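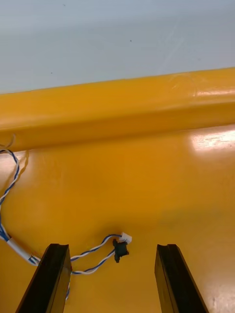

青と白の撚り線ハーネス。途中に白いスリーブ、先端に白い小型コネクタ。

小型電子部品の仕分け台 写真記録

シェア 742 コメント 2

Jekiria は、廃棄予定の小型機器から外した電子部品を種別に分け、再使用できるものを教材用に回す作業である。Zarngate の作業室で3月から続けており、累計の処理点数は 1,145 点になった。本ページには仕分け台まわりの写真を掲載し、分類の基準と作業上の注意を併記する。

対象は配線材、コネクタ、小型基板、表示パネル、圧着端子付きリード線など。電池、高電圧部を含む電源ユニット、破損したガラス部品は別の工程で扱うため、仕分け台には載せない。

配線材の扱い

配線材はまず終端の形で分ける。樹脂ハウジングのコネクタが付いたもの、圧着端子が付いたもの、切断端のままのものの順に見ていき、最初に該当した区分に入れる。両端で形が異なる場合は、加工度の高い側を基準とする。片側がコネクタ、反対側が素線であれば、コネクタ付きとして扱う。

撚り線は解かない。撚りピッチは元の機器での使用条件に合わせてあり、解いてから撚り直しても同じ状態には戻らない。スリーブで束ねた部分も同様で、スリーブの位置をずらしたり、束から抜いたりしないこと。途中に小部品が付いているハーネスは、部品ごと一点として数える。切り離して二点にすると、後の照合で元の機器と対応が取れなくなる。

コネクタは極数とピッチを記録する。ハウジングの色は記録票の備考欄に書いてよいが、分類の根拠にはしない。同じ白のハウジングでも系列が違えば嵌合しない。極数の読み取りはハウジングの背面から行い、コンタクトが抜けている場合は空き極も数に含める。
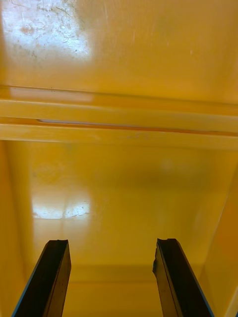
区分ごとの容器は、部品との明度差が取りやすい単色のものを選定した。候補は半透明、灰、黄の三種で、黒い絶縁被覆と銀色のリードの両方が見分けやすいことから黄を採用した。難点は表面の光沢である。内側の面に照明が映り込むと、左寄りに出ているような四角い白飛びになり、その範囲に透明スリーブや細い素線があっても見落としやすい。対策として照明に拡散板を入れ、取り出し後に角度を変えてもう一度内側を確認する手順を加えた。内面の汚れは中性洗剤を薄めて拭き、溶剤は使わない。

容器に入れる深さは底から三分の一までとする。それ以上積むとハーネス同士が絡み、取り出すときにコネクタの爪を折る。実際、初期の記録では爪の欠けの大半が解体時ではなく容器からの取り出し時に発生していた。絡んだ場合は束の中央を持って浮かせ、コネクタ側から抜く。線を引いて抜く作業は禁止している。

表示パネルとリード線

表示パネルは、リード線を接続したまま受け入れる。パネル側の小型コネクタは抜き差しの許容回数が少なく、仕分けの段階で外す利点がない。接続部に力がかからないよう、リード線は必ずパネルと同じ面に寝かせて置く。パネルだけを持ち上げる、線だけを持って移動する、のいずれも不可とする。

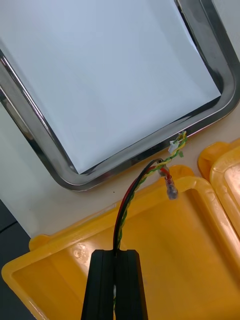 線が複数ある場合は、持ち替えの前に行き先を一本ずつ目で追い、どれが機器側の配線で、どれがパネルにつながる配線かを確かめる。色は手がかりになるが、確定には使わない。赤を正極、黒を負極とする慣例に従っていない機器もあり、Clasta での受け入れ検査では導通を測って確定させている。

圧着端子付きの線は、端子の絶縁スリーブに割れがないか、導体が根元まで入っているかを見る。導体がスリーブの口から外に出ているものは再使用に回さない。端子を切り落として線材だけを残すかどうかは、残り長さで決める。判断に迷うものは保留の区分に入れ、記録票に理由を一行で書く。

金属枠の付いたパネルは、枠と表示面の境目に異物が残りやすい。乾いた布で拭き、枠の縁に沿って配線の噛み込みがないことを確認する。表示の点灯確認は仕分け台では行わず、Clasta で電源を管理した状態で実施する。

トレイの下敷き

未分類の部品はステンレスのトレイに白い紙を敷いて置く。紙を敷く目的は、金属面の反射を抑えること、部品の滑りを止めること、基板裏面の突起で縁を傷めないことにある。紙は帯電しやすい艶のある種類を避け、表面に切り粉や素線の破片が見えたら交換する。折り目のついた紙は小部品が転がり込む溝になるので使わない。

トレイに一度に出す点数は 7 点を上限とした。これを超えると部品が重なり、線の下に小部品が隠れる。基板は部品面を上にして置き、立ち上がったコンデンサに他の部品を寄せかけない。リード線の出ている部品は線を基板から離れた側へ向ける。左右の容器はトレイとの距離が近いほどよいが、縁に線が掛かる配置は避ける。

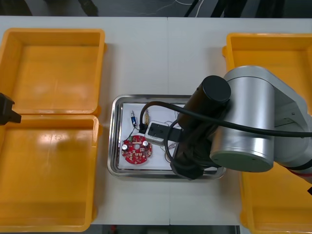 Yolanda Okafor からは、基板とリード付き部品を同じトレイに出すなら基板を先に片付けるべきだという意見が寄せられた。線を動かした際に表面実装部品を引っかける例があり、先に基板を容器へ移せばその危険がなくなるという。作業手順の次の改訂では、基板、リード付き部品、線材の順に取り出すよう記載を改める。

基板の分類は外形ではなく、実装部品の状態で行う。コンデンサの頭部に膨らみがあるもの、液の跡があるもの、パターンに腐食があるものは教材に回さない。丸形の基板は四角い仕切りに立てると転がるため、平らに置く。外周に切り欠きのある基板は、元の筐体での位置決めに使われていた可能性があるので、欠けと判定する前に周囲の形がそろっているかを確認する。

記録票は一トレイにつき一枚とし、トレイが空になった時点で閉じる。途中で作業者が替わる場合は、交代した位置に線を引いて時刻を書く。記録票の書式は Park で使っているものを流用し、「付属小部品」の欄を追加した。

コメント(2)

Rochelle Delacroix
保留の区分に入れたものは、どの時点で再判定しますか。こちらでは溜まる一方で、最後にはまとめて廃棄になっています。

Yolanda Okafor
こちらでは月末に再判定します。一度だけ見直して、それでも決まらないものは線材として扱い、端子は外します。

関連する記事
・小型コネクタの極数とピッチの読み方
・絶縁スリーブ付き圧着端子の外観検査
・Clasta 受け入れ検査の記録票(改訂版)
・光沢のある容器と照明の配置
・Park での基板保管棚の変更点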